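Gargate Open Lab: Gallery

Apr 10, 2022
Text and captions by Houshang Hashemi

I went to the Gargate open lab expecting to be sold something, and I was. The pitch this year is that you no longer program a robot. You show it. A person moves the arms through a job, by hand or from a set of remote controls, the machine keeps a record of every joint along the way, and after enough repeats it is supposed to manage alone. Deliritz and Halliday both had people there saying so, in nearly the same words.

My trouble is with "enough repeats." The Halliday team told me they had recorded 1,902 runs since November and thrown out 758 of them as too clumsy to learn from. That leaves 1,144 good ones, all for small parts on one board. A new hire on an assembly line would be bored by lunch.

Still, the hardware is worth a look. The two-armed setup got most of my attention, mainly for the hands. Plenty of demos like this one use a plain two-finger clamp, and I have long suspected that fingers are there to please visitors. I asked what the extra joints buy you. The answer was long and had the word "dexterity" in it four times.

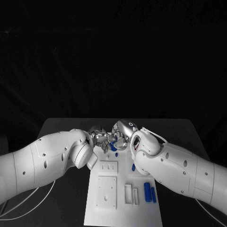

Two silver hands, one small blue part. The white board underneath holds the rest of the pieces for the task.

I'll grant them this much: bringing two hands that close together over something that small is hard to do by remote control. You can't feel the part. You work by eye, and if one finger gets in the way of another you have to back off and start over. I was given a turn at the controls in the afternoon and did not place a single peg. The regular operator told me it took her 287 tries before she stopped dreading it.

What I could not get from anyone was a straight figure for how the robot does with the operator out of the chair. Deliritz said "promising." Halliday said it depended on the part. Kostside, who make the fixtures and have no robot to sell, said to come back and ask when the board has been turned a quarter of the way around. I thought that was the best suggestion of the day, and I plan to take them up on it.

Until then I would treat any talk of "teaching" with some care. Recording a skilled person is useful work, and the people doing it at Gargate are patient and good at it. Whether the machine has picked up the job or only the motions is a separate question, and a day of guided runs can't settle it.

More galleries from Gargate will be added to this page after the next visit.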